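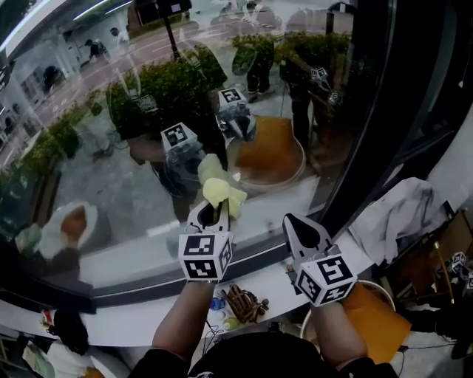 Keeping the workshop noise down

I've had a bench in my garage since March and the neighbours are still speaking to me, so I must be doing something right! Most of it is cheap stuff.

Start with whatever the machine stands on. My old bandsaw (a 1981 one, heavy as a piano) used to make the whole floor hum until I put it on rubber feet – 4 of them, cut from a stable mat. Huge difference.

Then do the door. Foam strip round the sides, a brush strip along the bottom.

The shop vac was the worst of the lot. Rania Hamdan told me to put mine in a lined cupboard and I got it down by some 60 per cent on my phone's sound app, which I wouldn't swear by, but you can hear it. Leave a gap for the air to get out or it'll overheat.

And wear your ear defenders, even for one quick cut. I hang mine on the switch so I have to move them first.

Next job is the compressor – if you've boxed one in, tell me what you used.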